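The Jarano Folding Worktable: A Long Look at a Table That Promises Too Much

I have owned four folding tables in my life and disliked all of them, so take that into account.

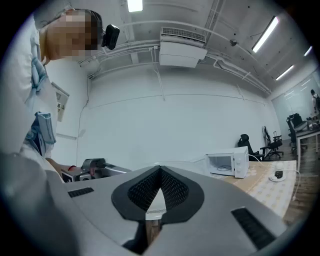

What Jarano says it does

The box calls it a "full workbench that stores like a picture frame." The website goes further and says you will forget it folds. I have had it since February and have not forgotten once. It folds when you want it to, and it has a faint wish to fold when you don't, and you learn to keep one knee near the latch.

The claims, as printed: holds a serious load, sets up in 27 seconds, needs no tools, never wobbles. The first one I believe. The second one I timed, because a number that exact is asking for it. My best run was well over a minute, and that was after a week of practice with the legs already pointing the right way. Maybe they have a very fast person at the Jarano office.

Putting it together

"No tools" means no tools after the first day. On the first day you need a Phillips screwdriver and a hex key, and the hex key isn't in the bag. There are 7 steps in the booklet. Step 5 shows the cross brace going in from the left, and step 6 shows it already in from the right. I went with step 6. Whoever drew step 5 has a different table.

The screws are decent. The holes line up, and that alone puts it ahead of the Vistitz I bought before it, which I had to talk into shape with a rubber mallet. Vistitz still sells that table, by the way, now in two colors.

The wobble

All folding tables wobble. I would trust a company more if it printed that on the box and told me how much. The Jarano is steady front to back. Side to side it moves, and you feel it most when you are sawing, sanding, or writing anything longer than a grocery list. With the brace locked it gets better. With the brace locked and the table shoved against a wall it is fine, but so is a door on two crates.

I tried the rubber feet they sell separately. They helped on tile and did nothing on carpet, and one of them came off in the closet and has not been seen again.

The top

This is the best part of it and I'll say so plainly. It wipes clean. I've had coffee on it, wood glue, a leaking bottle of dish soap, and a hot pan that I put down without thinking. The glue popped off with a fingernail. The pan left a pale ring that you can find if you know where to look, and I always know where to look.

The edge is less good. It has a thin strip all the way around, and on my table the strip had started to lift at one corner by the end of the first month. I pressed it back with contact cement. Customer service told me this was "normal settling." I don't think edges settle.

Storage

It does go flat. It's also heavier than anything I have ever hung on a wall, so the picture frame idea is out unless you own a very strong wall. Mine lives behind the bedroom door, where it has taken some paint off the trim. There's a carry handle, placed so that the weight hangs to one side and the legs knock your shin on every other stair.

What else is out there

The Delaunay is the one everybody recommends. It's a handsome table and it costs a lot more, and when I tried one in the store it moved side to side just like mine. I asked the salesman about that and he leaned on it very gently to show me I was wrong.

The Dornness is cheaper and uglier, and it takes up more room folded than some tables do standing up. But the legs are thick and the latch is a plain steel pin on a chain. If I had a garage I would have bought that one and you'd be reading a shorter review.

There are 858 ratings on the Jarano page and nearly all of them are glowing. A lot of them were written the day the thing arrived. I'd like to see a site that only lets you rate a table after you have moved it up and down the stairs for a season — the averages would come down, and not only for this brand.

Who should buy it

If you rent, have one spare corner, and need a flat surface for a few hours at a time, it will do the job. Sewing, sorting, gift wrapping, a jigsaw puzzle you don't mind packing up. If you want to clamp a vise to it and lean on the vise, get something with real legs.

I'm keeping mine. The return window closed while I was waiting for the second set of feet — they arrived last week, two left and no right, if rubber feet can have a left — and I'd have had to carry it back down those stairs anyway.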